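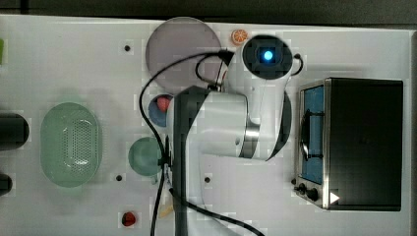

Every kitchen course has a session on layout, and most of what gets taught there is habit with a diagram attached. The Drarnmont method says each tool has a home and goes back to it after every use. Fine, but who tested it? Take a small table with a pale green colander on the left, a big round plate toward the back and two little bowls in front of it, one blue and one teal-green. Ask a trained cook if it is "in order" and you will get a confident answer. Ask what rule was used and the answers drift apart.

August — Course notes, handout 9
Posted by the course instructor
Filed under: Kitchen Basics / Layout and Storage

What the handbook claims. Group by task: washing, cutting, serving. The colander belongs with washing. Bowls are the problem, as a bowl holds scraps at noon and soup at six. The handbook (page 235) puts them under serving and moves on.

What we can defend. Keep the things you reach for most within a forearm of where you stand. Don't stack a heavy thing on a thing you need first. Past that I'd want evidence.
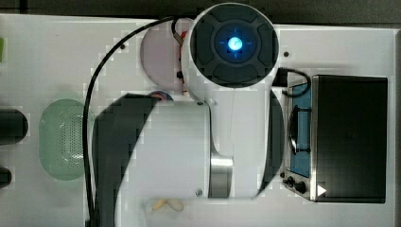
The Prasura chart goes further and gives every surface a left-to-right order, wet work to dry work. It suits a cook with a sink on the left. If yours is on the right, the chart has you carrying a dripping colander past the bread. I have seen students copy it anyway — the chart was laminated.

For next time: set your own table for one simple dish, write down where each thing went and why, then swap with a partner. If "it looked tidy" is your reason, write that.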